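Workroom > Notes > Tables and Surfaces

Paper and tape on the long table

Last updated: 7/28/26

I've covered the long table three different ways since I started using it for wet work. The first was a plastic cloth, which slid. The second was newspaper, which turned to mush and left print on anything white. The third was brown paper off the roll, taped down, and I've stayed with it.

The roll comes from Dmytriv, the packaging place behind the bus station. They sell it by weight and don't mind if you only want one roll. It costs more than the thin kind from the supermarket, but it lies flat after a night on the table and it takes a fair amount of splashing before it goes soft. I get about 10 weeks out of one covering if I'm careful with the corners.

The blue tape started as a way to hold the paper. Then I ran a second strip to cover a seam, and after that it seemed sensible to make squares out of it. Squares are useful. If I write in the notebook that the scale was in the middle row next to the center line, I can put it back there the next day. The squares don't need to be the same size. Mine are bigger at the near end, where my hands are, and smaller farther up.

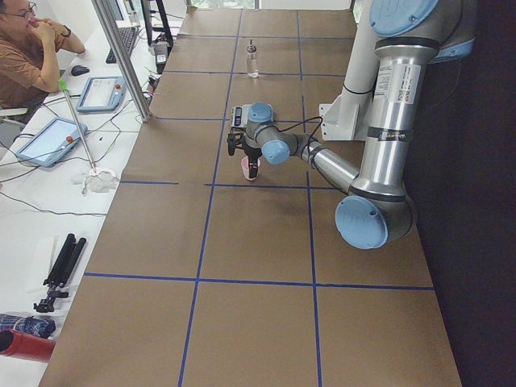 The long table with its paper and tape, window end at the top.

I pull the tape tight and press it with the side of my thumb. Tape that was stretched too hard will lift at the ends by the next morning, so I leave it a little slack at the edge of the table and fold it under. Where a line has to stop short I just tear it. Gaps don't bother me. Kimutai Mussa, who had the use of this table before me, cut every strip with a knife and a steel ruler, and you can still find the knife marks in the tabletop if you take the paper off.

What I put on the table is mostly small. A kitchen scale, a cup, a bottle. I weigh water more than I weigh anything else, and I've stopped using measuring jugs for it. A jug has to be read at eye level and the lines on mine are thick enough to hide a spoonful. With the scale, 400 ml is 400 grams, near enough for mixing paste or diluting size, and I can read it standing up.

The cup goes on first, empty, and then I press the button to zero it. I used to skip that step and subtract afterward. I had 4 pages of subtractions in the old notebook before I found a mistake on the first page that had carried all the way through, and I had to redo the lot. 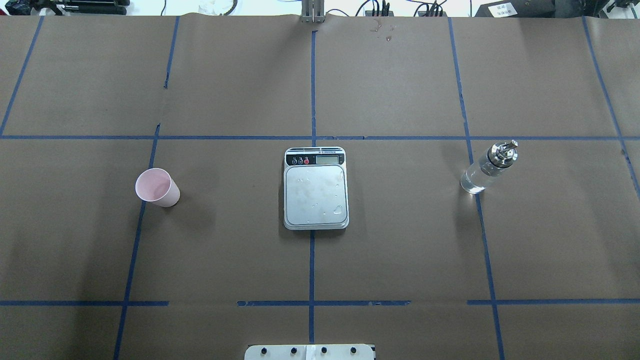 Costel, March

Drops on the platform are a small nuisance. They get counted in the total if they land after you zero, and if you wipe them off halfway through, the number goes down and you're left wondering what you did. I keep a cotton rag in my back pocket and wipe between weighings. The buttons are on the same face as the platform, so I wipe away from them. My last scale, a Rultell, died from water getting in under its buttons.

Pink paper cups are what the corner shop had. They are light, they stack, and I can see them from across the room against the brown. They tip over easily when empty, so I don't leave them standing near anything written in ink. I write the date on the base in pencil and use the same one until the rim goes soft.

The glass bottle is better when it comes to storing things but worse for pouring. It has a narrow neck and the water comes in gulps. I tried a cork with a notch cut in it, then a small funnel held upside down, and went back to pouring slowly into the cup. Laid down, a round bottle wants to roll, and a strip of tape is not thick enough to stop it. A folded cloth is.

Water marks on the paper dry darker at the edge. I leave them alone unless the paper has started to cockle. A bad patch can be covered with a fresh piece, taped on all four sides, without taking up the whole table. I had one covering with so many patches on it that it was thicker than the original, and it was still perfectly good to work on.

The current roll cost me 53, delivered. I've got enough left for one more covering, and I'm nearly out of blue tape. Skomov carries a wider one that I'd like to try on the long lines.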